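Stapling and mailing a long report in a string-tie envelope

If you send printed tables through the mail a few times a year, you already know how they tend to arrive: corners folded over, page 4 missing, the staple torn out of the top sheet. I used to put together the October stock lists for the Merthorpe parts depot, and these are the steps I settled on. They work for any stack of letter-size paper up to 30 sheets.

What you need

The printed pages, in order
A stapler and a fresh strip of staples
A string-and-button envelope big enough to take the pages flat
A pencil or dark pen
A clear stretch of table

Before you start

Let the pages sit for 5 minutes after printing. Sheets straight out of a laser printer have a curl to them and won't square up properly. If your printer delivers them last page first, turn the order around now, before anything is fastened.

Wipe the table if you've been eating at it. Grease from a tabletop goes straight into plain white paper and it doesn't come out.

Step 1. Check the page order

Go through the stack once from front to back and look only at the page numbers. Don't read the contents. If you start reading you'll skip a number, and then you have to begin again. For a table that runs over several pages, also check that the column headings repeat at the top of each one. If they don't, fix that in the file and print again. A person reading page 9 shouldn't have to flip back to page 1 to find out what the fourth column is.

Step 2. Mark the top sheet

Write a small mark in the top left corner of the first page. A number is fine, or your initials. If you send more than one set, give each a different mark and keep a note of which went where. Bình Tăng, who took over the Merthorpe lists from me, uses the same number on the cover note, and I'd recommend that too.

Keep it small and close to the corner, but leave enough room that the staple won't go through it.

Step 3. Square the stack

Hold the pages loosely by the sides and tap the bottom edge on the table, then turn the stack and tap the left edge. Do the left edge last — that's the one the reader will turn the pages from. Lay the stack down and run a thumb along the side. Push in any sheet that sticks out.

Step 4. Staple

Test the stapler on scrap first, using the same number of sheets. A small stapler will manage 13 sheets without trouble. Past that, the legs may not fold over on the back, and you'll want a heavier one or a binder clip.

Set the staple at a slant across the top left corner, half an inch in from both edges. Press down once, firmly. Turn the stack over and look at the back. If one leg is standing up, pull the staple and do it again in a slightly different spot. Bent legs catch on the inside of the envelope and tear it.

Step 5. Get the envelope ready

Set the papers and the stapler to one side and put the envelope in front of you with the flap end away from you. Look along the edges for nicks. A small one at the top does no harm, but put a piece of clear tape over it so it doesn't run. Find the loose end of the string and make sure it isn't knotted.
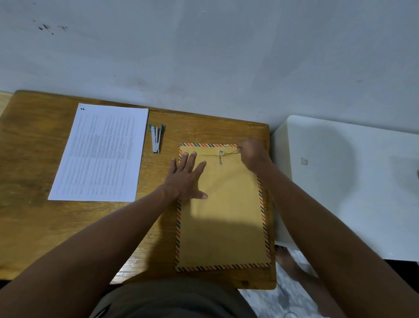

Step 6. Open the flap and put the pages in

Unwind the string all the way and lift the flap. Slide the pages in with the stapled corner going first, so that the strongest corner is at the bottom. If they bind halfway, don't push. Take them out, open the envelope with your hand as far down as you can reach, and try again.

Step 7. Close it

Fold the flap down and wind the string in a figure eight, three turns. Pull it snug but not tight. For regular mail, put a strip of tape over the fastener as well, or the sorting equipment may catch on it. Ask at the counter about the postage, as a raised closure can put an envelope in a different price class.

Write the address on the plain area, well inside the border if your envelope has one.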